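Support > Handheld Grippers > Tickets > Left/right pose drift

Tags: demo recording, tracking, marker cube, calibration

Ticket opened by: Ladton site, recording bench
Status: Pending customer
Kit: Mestard handheld pair, Semeniuk recorder software

PROBLEM

Recording cup demos for the arm, two grippers, one operator. Task is pick up clear cup, set it down at far end of table, let go. Left tool fine on its own. Right tool fine on its own. Run both together and the distance between them wanders. Replay on the arm closes on air beside the cup.

200 demos recorded so far. Recorder rejected 173 with "relative pose unstable". The rest went through but I dont trust them.

Not changed: firmware, lens settings, table height. Changed: moved benches in November, so the lighting is different. Drift wasn't there before the move that I know of.

Marker cube is on top of the tool, patterns facing out, nothing stuck over them. View from the other gripper while holding the pair up:

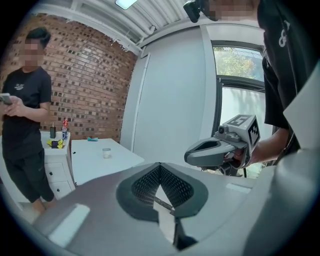
TRIED SO FAR

1. Restarted recorder. Same.
2. Re-ran cube calibration off the printed sheet. Passed first go, drift still there.
3. Swapped left and right tools. Drift stays with the pair, doesn't follow one tool.
4. Swapped cables. Same. Put the originals back.
5. Wiped both lenses and the cube faces. Maybe a bit better? Not enough to matter.
6. Slowed right down, long pause before closing on the cup. Fewer rejects but still some. Can't record the whole set at that speed anyway, arm learns the pauses.

REPLY — Grulau support

Thanks for the detail. Couple of things to check.

Cube calibration only tells us where the cube sits on its own tool. Doesn't check the timing between the two video streams. If one stream lags you get exactly this, good when still and bad when moving. Open the recorder, Session > Sync, read off the offset. Anything over 6 ms will set off that reject.

Also check exposure. If it's on auto, a bright ceiling light in view can pull it down and the cube edges go soft. Lock it with the tools pointed at the table, not up.

Please send a frame with the cube held closer to centre, same spot in the room.

CUSTOMER UPDATE

Sync offset was 200 ms. No idea how long its been like that. Exposure was on auto as well — didn't think to look.

Locked exposure, hit Resync, offset now reads under the limit. Haven't redone the demos yet. Frame as asked, cube square-on to the other tool:
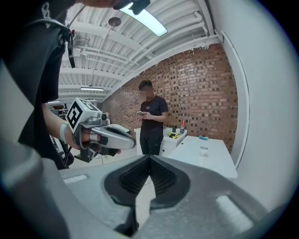
Marker cube as seen from second gripper, ceiling light at top of view.

Pattern looks clean to me, black border all there. Is that close enough or do you want it nearer?

Two more questions:

- do I need to bin everything recorded with the bad offset, or can it be shifted afterwards?
- does Resync stick after a power cycle? Manual doesn't say, or I cant find it.

REPLY — Grulau support

Distance is fine. Border is what we wanted to see.

Old demos: if the offset was constant through a session it can be shifted. Tools > Repair Session, put in the offset, let it re-check. If it moved around during the session then no, re-record. Work on a copy of the folder, repair writes over the original.

Power cycle: no, it doesn't stick on your recorder version. Resync after every restart, before the first demo. We've asked for a warning on the start screen.

Before a full set, please do a short test:

- both tools on, Resync, exposure locked
- wave the pair slowly, then fast, cubes in view of each other
- pick up the cup once, set it down, release
- replay on the arm at low speed, hand near the stop
- attach the session log here, even if it looks good

Leaving this open until we get the log.

Contact support | © Mestard Handheld Systems, January 2023 | Back to top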